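Caltwood Dice Rules Archive — README

A plain-text collection of house rules for dice games, typed up from the club newsletters of Caltwood, Bendlow and Flaltville. Maintained by Archana Prajapati and Danish Baloch.

Contents
rules.csv has 1265 rows, one per rule. games.csv lists the games the rules belong to. Scans are not included.
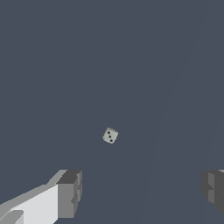
Die with the three showing.

Fields
game_id, club, rule_text, players_min, stake. The stake field is blank when the newsletter gave none. Spelling is kept as printed — "dice" for a single die is common in the Bendlow issues and was left alone. 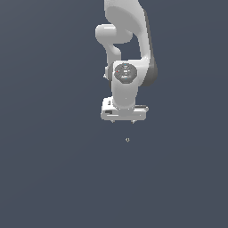 Vol. 2, p. 14

Sources
Most of the text comes from the Soler newsletter boxes, lent by Remedios Escobar. Some 1000 rules were typed by hand. The rest went through OCR and were checked once by Kulsoom Shaikh.
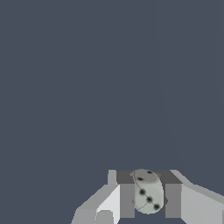
Gripper at lower edge, plain background.

Known problems
Duplicate rules across clubs have not been merged. Scoring tables for games played to 4000 points lost their column breaks in OCR, so read them with care. Two Flaltville games share the same game_id; filter on club as well.
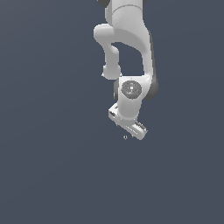
Corrections can be sent as a patch to rules.csv or as a note with the game_id and the line you think is wrong. Please don't re-sort the file. Next update is planned for November.

Last changed 2023-10-21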